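# 「手で教えれば早い」は本当か　Clarariの現場で聞く

ロボットに仕事を教えるのに、もうプログラムはいらない。人が一度やって見せればいい。展示会でそう聞かされるたびに、私は少し身構える。一度で済んだ現場を見たことがないからだ。

Cavvilleに作業場を置くClarariは、手持ち式のグリッパーで人の動作を記録し、それをロボットの学習に使う会社である。社内では「Li」と呼ばれる計画で、用品の仕分けと箱詰めを教えている。発注元はSkosport。火曜の午後、データ収集の責任者に時間をもらった。名前は出さない約束だ。

最初に、宣伝文句の「誰でも教えられる」について聞いた。

「誰でも持てます。それは嘘じゃない。ただ、持てるのと教えられるのは別の話で、初日の記録はほとんど捨てます。速すぎるんです、みんな。人間は指先で帳尻を合わせながら物をつかむでしょう。グリッパーを握るとそれができない。なのに速さだけいつものままなんですよ」

捨てる割合を尋ねると、少し間があって、Liの最初の収集分の数字を教えてくれた。記録した動作が364本。学習に回せたのは114本だという。

三分の一にも届かない。「少ないですか」と逆に聞かれたので、少ないと思うと答えた。

「私も最初はそう思いました。いまは、364本全部使えましたという人がいたら、そっちを疑います」 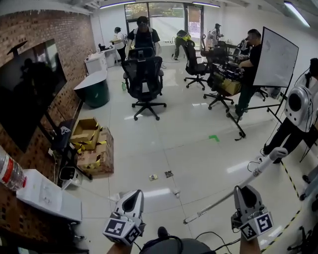 使えない記録にもいろいろある。つかみ損ねてやり直したもの、途中で人に話しかけられて手が止まったもの、左右の手の受け渡しがずれたもの。いちばん厄介なのは、見た目には成功しているのに位置の推定が飛んでいる記録だそうだ。グリッパーに付けた白黒のマーカーが体や腕の陰に入ると、その間の手の位置が怪しくなる。

「作業した本人は、うまくいったと思っています。箱にちゃんと入ったんだから。こちらは後から見て、ここで手首が飛んでますね、と言わなきゃいけない。嫌な役ですよ」

## 遠隔操作のほうがましではないのか

それなら最初からロボットを遠隔操作して、そのまま記録すればよさそうなものだ。関節の角度も、閉じる力も、実機の値が残る。手で教えた動きを後から機械の体に合わせる手間も減る。

「それはそのとおりで、反論はありません。うちも以前は遠隔でやっていました。ただ、同じ箱詰めをやるのに、手持ちの3倍かかったんです。操作する人が疲れる。疲れると動きが小さく、遠慮がちになる。その遠慮までロボットが覚えます」

3倍という数字は、比べた作業がひとつだけだと聞いて、割り引いて受け取ることにした。本人も「よそで同じになるとは言えません」と認めている。柔らかい袋を押し込むような、力加減がものを言う工程では、いまでも遠隔操作に頼っているらしい。

では、手で教えた動きが実機で再現できないことはないのか。

「あります。肘です。人間は肘を逃がして箱の奥に手を入れるけれど、グリッパーの記録には肘がない。手先の軌道だけ見ればきれいなんですよ。実機でやらせると、腕が箱の縁に当たる」

対策を聞くと、教える側に「ロボットの肘になったつもりで」動いてもらうのだという。ずいぶん人間に頼った自動化だと言うと、否定はされなかった。

## 場所が変わるとどうなるか

もうひとつ気になっていたのは、作業場で集めた動きがSkosportの倉庫で通用するのかという点だ。れんが壁に白いタイルの床というこの部屋は、倉庫とは光の具合からして違うはずである。

「違います。だから一か所で集めた分だけで出荷するつもりはありません。倉庫でも集めます。そこは見積もりに入れてあります」

その見積もりを、発注元はどう受け止めたのか。

「最初は、なんで2回払うんだと言われました。一度教えれば覚えるんじゃないのかと。営業資料にそう書いてあるんだから、怒るのは当然です」

資料は直したのかと聞くと、「直すように言いました」という返事だった。直ったかどうかは聞きそびれた。

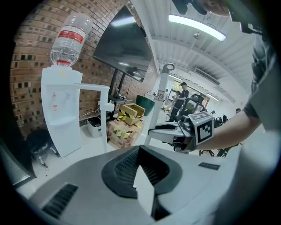 ## 教える人の賃金

省人化の話をする会社は多いが、教える人の時間がどこに計上されるかを話す会社は少ない。Clarariでは開発費に入れているという。現場の人件費とは別の欄なので、導入後の効果を示す表には出てこない。

「ずるいと言われればそうかもしれません。でも商品が入れ替われば教え直しが要る。そこは継続の費用として見てください、と説明しています」

商品が変わるたびに人を集め、グリッパーを握らせ、半分以上を捨てる。それでも割に合うのか。私がいちばん聞きたかったのはこれだったが、責任者の答えは短かった。

「まだ分かりません。倉庫で動かして、教え直しがどのくらいの間隔で来るかを見ないと。いま合うと言い切る資料があったら、うちのでも信用しないでください」

Liの倉庫側の収集は6月に始まる予定だという。そのときには捨てた本数も見せてほしいと頼んだ。「集計の仕方を先に決めさせてください」と言われたので、決まった時点で連絡をもらうことになっている。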